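Classroom Robotics > Two-Arm Kits > Cloth Handling

Pluston Two-Arm Folding Kit, Club Edition

The Pluston Folding Kit is a tabletop set for school clubs and evening classes that already have some time in on a single arm and want to move up to two. It comes with a pair of matching arms, two grippers, a small camera for each wrist, a pack of practice cloths and the printed course book. The course book was written by Orysia Tkachuk, who ran the robotics club at Melnychuk Technical School while the kit was being worked out.

The kit is built around one job, folding a flat cloth. Students start by moving the arms by hand and saving positions. By the middle of the course they are writing short programs that hold the cloth with one arm and make the fold with the other. The last part of the book covers the Flondden Cup folding event, with the score sheet and practice rounds. Plan on 32 class hours for the full book. Clubs that meet only on Tuesday evenings usually split it over two terms.

The grippers have narrow, pointed tips with a dark finish. The points let students press down on a small part of the cloth without covering the rest of it, and they can get under a single layer at a corner with some practice. The finish scratches and wears through along the edges in normal use. This does not affect grip and is not covered as a defect.

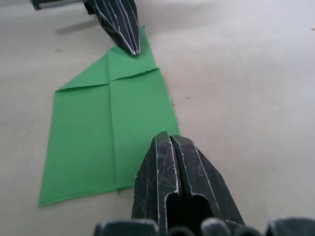

Practice cloths come in packs of 40. They are cut, not hemmed, so the edges will fray over time and loose threads should be trimmed before a scored run. A cloth that has been folded many times in the same place holds its crease and gets easier to fold there, so swap in a fresh one for competition practice. Creases can be ironed out on low heat. Do not use fabric softener, as it makes the top layer slide.

Any smooth, matte tabletop will do. Avoid glass and glossy white boards, which throw glare into the wrist cameras. Set the arms facing each other across the work area and clamp both bases before turning on the power. The clamps fit tops up to 40 mm thick. Leave 95 cm between the bases for the lessons in the book. The saved positions in the starter files assume that distance, and if it changes they will have to be taught again.

What's in the box
Two arms with bases and clamps
Two grippers, fitted
Two wrist cameras with cables
One pack of practice cloths
Course book and starter files
Hex keys, spare screws, one spare pair of gripper tips

The computer is not included. The software runs on most laptops a school would have. Each arm needs its own USB port, and so does each camera. A powered hub is fine for the cameras but plug the arms straight into the laptop.

Maritza Montoya teaches the second-year group at Ronside and has used the kit since April. Her advice to new clubs is to have students work in pairs, one per arm, for the first few lessons before anyone tries to program both sides. She also has them write down every failed fold and where the cloth slipped. A blank log page is in the back of the book for this and can be copied.

Replacement gripper tips are sold in pairs under part number 711. They fit both arms. Tips from the older single-arm kit have a different screw spacing and will not fit.

Extra cloth packs and course books can be added to the same order. Schools paying by purchase order should put the club name on the form so the box gets to the right room.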